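**Unit 4 handout: Care of shared work surfaces**
Druddale site, Thursday session. Course lead: Lorena Acuña

This handout accompanies the second half of the unit and should be kept with the surface log. Participants are expected to have read the section on finishes before attending.

## 4.1 Inspecting a wooden top

Inspection is carried out from directly over the surface and again from a low angle. Light reflecting off a smooth finish may hide small marks in the brightest area, so the inspector should change position at least once. Dark specks and faint blemishes are entered in the log before any cleaning begins. Variation in the grain, including curved figure and darker bands, is a feature of the wood and is not recorded as damage.

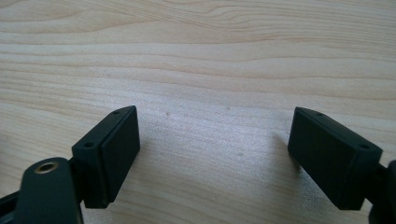
## 4.2 Cleaning

1. Remove loose items and place them in the basket.
2. Wipe along the grain with a damp cloth, then with a dry one.
3. Clean raised edges and rounded corners separately - dust collects there first.
4. Lift the cap of any cable opening only if the room supervisor has agreed.

Undiluted cleaner must not be applied to wood. The standard mixture is 10 ml of concentrate to 300 ml of water.

## 4.3 Baskets and small items

A wire basket may remain on a table during a work period, provided that it stands clear of the edges. Its base should be checked for grit before it is set down, and it should be lifted, never pushed, when it is moved. Clear objects are easily overlooked against a gray base.

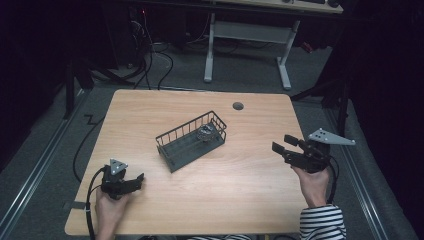
Small items left in a basket at the end of the period are returned to the shelf in Room 277. Cables on the floor are to be kept out of the walking route, and carpet under and beside the tables is vacuumed last.

## 4.4 Assignment

Complete one log sheet for a table of your choice and submit it to Jelle Kuipers before the next session. Late sheets are accepted only by prior arrangement.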